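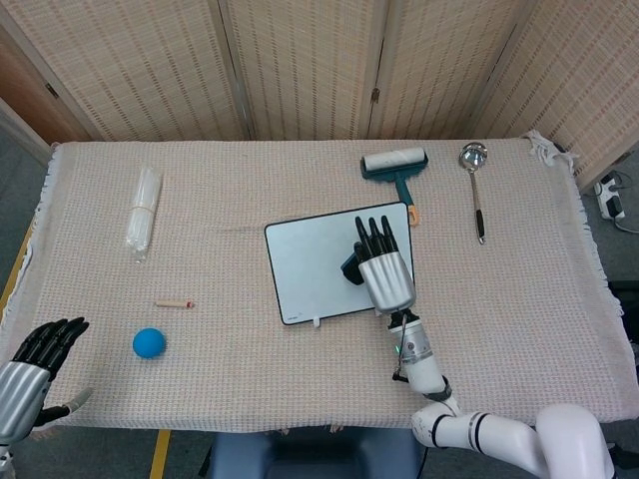

Journal d'atelier – teinture, mars

Matin, 7 h 30. Reprise du bain de garance laissé hier au point de la première montée. Température au réveil : 19 °C, dépôt brun au fond du faitout, surface propre. Filtré deux fois sur étamine. Le pH est descendu à 6,2, je l'ai remonté à 7 avec une pincée de craie. L'eau du robinet est plus douce que l'an passé, il faudra refaire le tableau des corrections.

Mordançage de la laine Treloar : alun à 15 % du poids de fibre, crème de tartre à 5 %. Pour 500 g de fibre sèche, cela donne 75 g et 25 g. Montée lente, 60 minutes à 85 °C, puis refroidissement dans le bain. La balance Arex dérive encore de 2 g au-delà de 1000 g. Sans effet sur les pesées d'alun, gênant pour les écheveaux. J'ai noté la tare au crayon sur le couvercle de la boîte à poids.

Le lot de lin Premetti pose un autre problème. Le décreusage d'avant-hier était insuffisant : la goutte d'eau perle au lieu de pénétrer. Deuxième passage au carbonate de soude, deux heures à petit bouillon, rinçage chaud puis tiède. L'eau est sortie couleur thé. Le test de la goutte est bon sur trois échantillons, médiocre sur le quatrième, pris en lisière. Je garde la lisière pour les essais de fer. 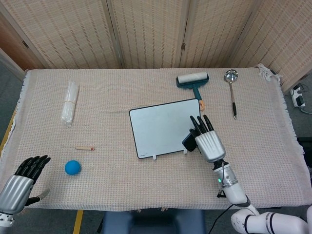

Tannage à la noix de galle ensuite, 10 % du poids, une nuit à froid. J'ai hésité avec le sumac, moins cher, mais il jaunit le fond et les roses pâles n'y résistent pas. Les essais de février l'avaient montré sur coton ; je ne vois pas de raison pour que le lin se comporte autrement.

16 h. Entrée de la laine dans la garance à 40 °C. Montée de 10 °C par demi-heure, plafond à 70. Au-dessus, les bruns sortent et le rouge se ternit. Le thermomètre Floller affiche un degré de plus que celui à alcool ; j'ai suivi l'alcool. À 18 h, l'écheveau témoin tire sur la brique, un peu sourd. La nuance définitive se jugera sec, à la lumière du nord. Feu coupé à 18 h 20, couvercle entrouvert.

Reste une question de volume. Le rapport de bain était de 1 pour 30 et les écheveaux du dessus flottaient. Passer à 1 pour 40 oblige à prendre la grande cuve, donc à chauffer au gaz. Consommation à relever.
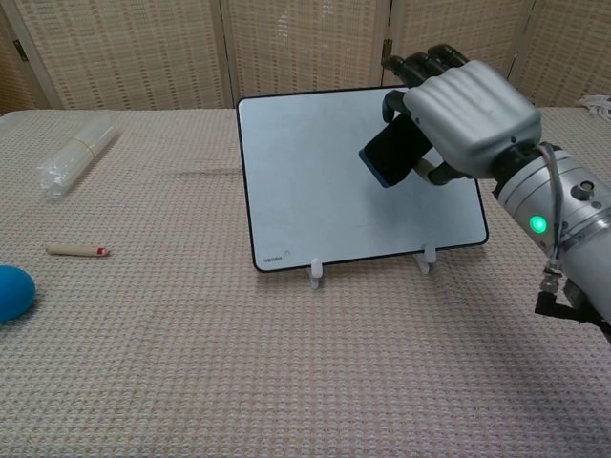 À faire demain

- Sortir le lin du tanin, essorer sans rincer.
- Préparer l'alun pour fibres végétales (acétate, 8 %).
- Épuiser le reste de garance sur les chutes de laine.
- Commander de la craie et deux mètres d'étamine.
- Étiqueter les témoins de février, toujours en vrac dans le tiroir.

3 commentaires · 11 partages

Rechercher dans le journal… OK

Contact | © Journal d'atelier, tous droits réservés | Haut de page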